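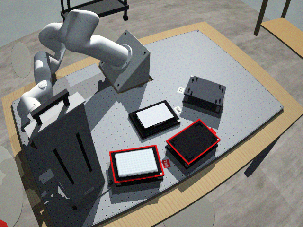 News > Around the Site > Lab Floor

Search this site Enter keywords Go

Print this page | E-mail to a friend

Plate bench goes live at Jedstead

Well, the plate-moving bench at our Jedstead lab has been on the regular roster for a whole month now, and I finally got up there with a coffee to ask people how they're finding it. For anyone over in Accounts, this is the job where microplates get carried from one station to the next all day long, and until November it was done by whoever had drawn the short straw. The new bench does the carrying with a white arm bolted onto a grey block, and the stations have little labels beside them so the humans can keep up too. I'm told the red-rimmed ones are the first thing you learn - plates get handed over there, so keep your sleeves away!

Fokel, who supplied the set-up, trained 19 of our people before the changeover. The bench now gets through 178 plates on a normal day shift, and the evening crew (all two of them) can leave it going while they do their paperwork.

Hui-mei Sin has run plates here longer than anyone and she was not a fan at first. "I thought I'd be standing there watching it like a kettle," she told me. These days she spends her mornings checking results and sorting out the odd ones, and she reckons her wrists have stopped aching. She does miss the chat, though. Two people moving plates side by side get through a lot of gossip, and the arm is no use for that at all.

Not everybody is sold. A couple of the casuals asked me straight out about their hours, and I took that to management. The answer I got was that no shifts will be cut before the review, and that casual staff will be offered the Grivoline course first. I'll be holding them to it.

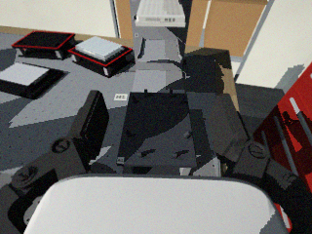
What's next

A second bench is pencilled in for the Ginting building, where the room needs about 26 metres of new cabling before anything can be bolted down. If you work over there and want a look at ours first, come by at 2 p.m. any working day and somebody will walk you through it. Bring your own mug, we're short again.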